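Reading time: 3 min

Section 3: Sorting and folding the wash

Read this section before you touch the basket. It covers the Wesby household set, as used with the Iltberg drying rack, and assumes you've already put the rack together (Section 2) and forgiven whoever wrote Section 2.

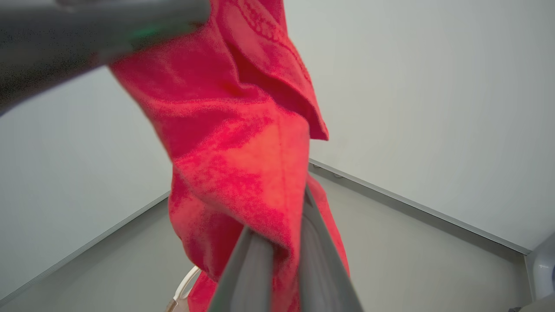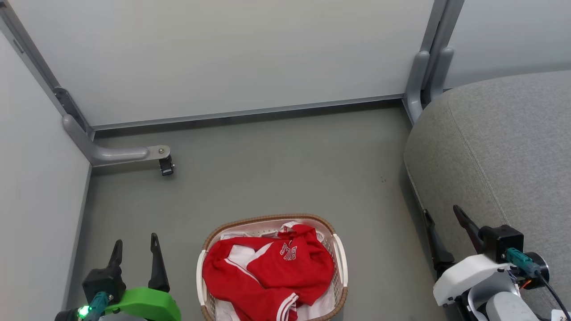 Red towel (first picture); oval basket with red garment and white items (second picture).

3.1 Before you start

1. Put the basket on the floor, within reach of a seat. Standing is permitted but you'll regret it by the second load.
2. Clear a flat surface at least 70 cm wide. A bed will do. A bed with a cat on it will not.
3. Check that everything is dry. Pinch the thickest seam and wait. If you find yourself debating whether it's damp or merely cold, it's damp.

CAUTION: Keep new reds away from whites until the reds have been washed on their own at least 3 times. The Montoya family's school shirts were pink from February until the summer holidays.

3.2 Towels

1. Take the towel by one end and let it hang. A towel fresh from the drum comes out as a rope and will stay one unless you intervene.
2. Work down the length with your free hand, undoing the twists as you go.
3. Find two corners on the same short side. If you have two corners and the towel looks like a kite, you have the wrong two.
4. Shake once, firmly. Move drinks first.
5. Fold in half lengthways, then in three. Stack with the fold facing out.

NOTE: The Ultgate shelf insert takes bath towels folded in three. Folded in four they fit beautifully until you close the door.

3.3 Jackets and anything with sleeves

1. Lift the garment out whole. Pulling it by a cuff brings up half the basket and one sock you'd given up on.
2. Turn it the right way out and close any zip.
3. Lay it face down and smooth the sleeves flat across the back.
4. Fold the sides in, then bring the hem up to the collar.

CAUTION: Do not iron over printed lettering. Turn the garment inside out, or leave it creased and call it sportswear.

3.4 Whites

1. Tip out whatever is left at the bottom of the basket. Small items like to hide under large ones.
2. Pair socks now. "Later" is how the author came to own a drawer of singles.
3. Wipe the basket, handles included, and let it air before the next load.

If a towel still won't lie flat, go back to 3.2, step 2. If it has been through step 2 twice, roll it up and put it at the back of the cupboard.

Text: Severyn Nechyporuk. Revised 2023-07-31.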